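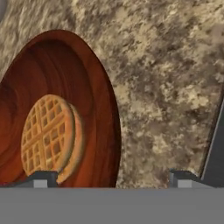
**Robot arm for the breakfast kitchen: what will remain for us?**

**morning_tray** wrote:

Hello everybody. I work in the breakfast kitchen of a small guest house that belongs to Wike. Since March our company is preparing a robot arm from Brarkix for the simple jobs, and the first job is to warm up a waffle. For now it exists only in simulation. The program is called Tillano, and we of the kitchen staff were asked to look at the practice runs and write remarks.

I have now watched 30 runs, one after another. I am not against the machine. The first hour of my shift is mostly this: take from the dish, put in the microwave, take out, carry to the counter. My wrist would be happy to give this away.

But I have noticed that my day is already different, before the arm has arrived. Two mornings a week I sit at a screen and write things like "gripper comes too low, would hit the rim". It is paid the same as kitchen work. My coworkers prepare the breakfast with one person less during that time, and they are not pleased with me.

Has somebody here gone through this? I would like to know what changed for the people, not for the company.

---

**kettle_and_co** wrote:

We went through it in the canteen at Hekitz, with a different arm but the same idea. My advice is to get it in writing who cleans it. We did not. In the first month the cooks cleaned it after closing, and that was 30 minutes each evening which did not exist on any schedule.

The hours themselves were not cut. What was cut is the small job for beginners. Before, a new person began with warming and plating, and learned where everything is. Now a new person must begin directly at the stove, and two of them left quickly.

---

**morning_tray** wrote:

Thank you, I did not think about the beginners. I also began with warming.

About the cleaning I will ask. What worries me more is the space. Our microwave is over the stove, as in the simulated kitchen, and the door hangs down in front when it is open. In the runs the arm has to work its way around that door while the waffle waits on the left counter. If I want to fry eggs at the same moment, where do I stand?

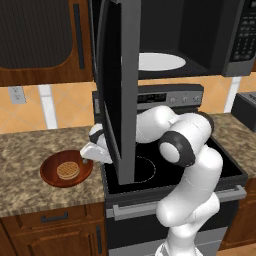
### Page 2

**lathe_widow** wrote:

I must disagree a little with kettle_and_co. I am from a factory and not from a kitchen, but we had arms for six years. The beginner's job did not disappear, it became a different job. Our new people now start by watching the arm and learning to stop it. Some of them are better at this than the old ones, me included.

And to morning_tray: the question where you stand is the most important one. Ask it now, while the kitchen is only drawn in a computer. To move a microwave there costs an afternoon. In a real kitchen you need an electrician and a carpenter.

---

**kettle_and_co** wrote:

To watch a machine is not to learn cooking. Sorry, but a person who stops an arm for one year still can't make a sauce.

---

**lathe_widow** wrote:

That is fair. I would not want to eat what I cook either. But please tell me how many waffles a person must warm up before they can make a sauce.

---

**morning_tray** wrote:

Please be friendly, both of you are helping me.

I asked for the numbers today. Tillano has done 464 runs of the waffle job, and 188 of them were marked by our staff as "good enough for service". The engineer was satisfied with this. My coworker at the stove was not, and she said that if she dropped breakfast so often she would be looking for another work.

What I find difficult is the marking itself. When the gripper is pushed against the door I can't feel how strong it pushes. With my own hand I know immediately. 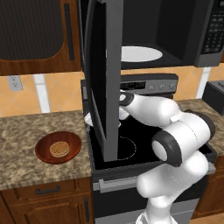 So I sometimes mark a run "not sure", and then the office asks me to choose yes or no. I don't like this. A "not sure" from somebody who has opened that kind of door every morning should be worth something.

---

**second_shift_olga_no** wrote:

Keep writing "not sure". We had the same yes/no form in our laundry and we asked for a third button. It took a long time, but we got it, and afterward the engineers looked mostly at that pile.

Another question: is your name on the remarks? In our place the remarks were later used to compare the workers, how fast each one marks. It was not planned so at the beginning. I only say that it happened.

---

**morning_tray** wrote:

Yes, my name is on every remark. I will ask about that too. My list for the meeting is now:

- who cleans the arm, and in which hours
- where the cook stands when the microwave door is open
- a button for "not sure"
- what the remarks may be used for
- what a new person will learn first

I would add one more about the stove. The engineer says that the cooktop should stay free while the arm is working.

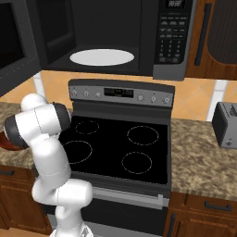
For us this is not possible between seven and nine. We have 34 seats and most guests come in these two hours, and they want eggs. If the stove must wait for the waffle, then the cook is waiting for the robot, and I thought it would be the opposite.

---

**lathe_widow** wrote:

Bring exactly this sentence to the meeting. We had a yellow line on the floor and a rule that the person goes first. It made the arm slower and the bosses complained for one winter. The line is still there.

---

**kettle_and_co** wrote:

On this one I agree with lathe_widow. Also ask if they can mount the arm on the other side, because from the front it takes the place of the cook. And write to us after the meeting, please.

---

**morning_tray** wrote:

I will. It is at three in the afternoon, after my shift, and I have already asked if that hour is paid.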